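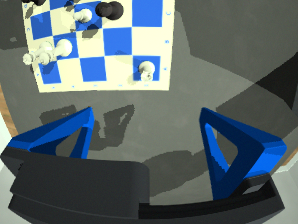 4. Before you board: cabin, luggage and drills

September, by the Frerichs guest services desk
Filed under: Passenger Guide > Joining Your Ship

This section covers the first hours on the Ostomer. Read it together with section 3 (Travel documents) and keep it to hand until the ship has left the quay.

4.1 Checking in at the terminal

1. Go to the Frerichs counter in the arrivals hall. It opens at 13:00 and closes 40 minutes before departure.
2. Hand over your passport and the completed health form. Passports are kept at reception for the whole voyage.
3. Collect your cabin card. It opens your door and is scanned each time you leave or return to the ship.
4. Leave your hold luggage on the trolley marked with your deck number. Crew will bring it to your cabin.

Note: Keep medicines, glasses and one warm layer in your hand luggage. Bags can take nearly three hours to reach the upper decks.

Caution: Do not pack lithium batteries in hold luggage. Bags found to contain them are held at the terminal until the owner comes to open them.

4.2 Settling into your cabin

1. Put your cabin card in the slot by the door to switch on the lights.
2. Check that there is a lifejacket for each person. They are stored on the top shelf of the wardrobe.
3. Set the heating with the dial over the desk. It has 10 settings, and the cabin takes a while to respond to a change.
4. Fasten the porthole cover before you go to sleep if you are on deck 2 or 3. The crew will close these covers themselves in heavy seas.
5. For help, dial 376 from the cabin telephone. Reception answers day and night.

Note: Sockets are the two-pin European type. Adaptors can be borrowed from reception against a small deposit.

4.3 The safety drill

1. When you hear seven short blasts and one long one, put on warm clothing and take your lifejacket.
2. Walk to the muster station printed on your cabin card. Use the stairs. The lift is switched off during drills.
3. Answer when your cabin number is called.
4. Stay where you are until the officer in charge ends the drill.

Caution: The drill is compulsory. Passengers who miss it are not allowed on any landing until they have attended a repeat session.

4.4 Boots and outer clothing

1. Try on your loan boots in the Bedex room, deck 3 aft, before dinner on the first evening.
2. Write your cabin number on the tag.
3. Scrub and rinse the soles in the tray before and after every landing, including the short stop at Darken.

Lost boots are charged at the rate given in section 9.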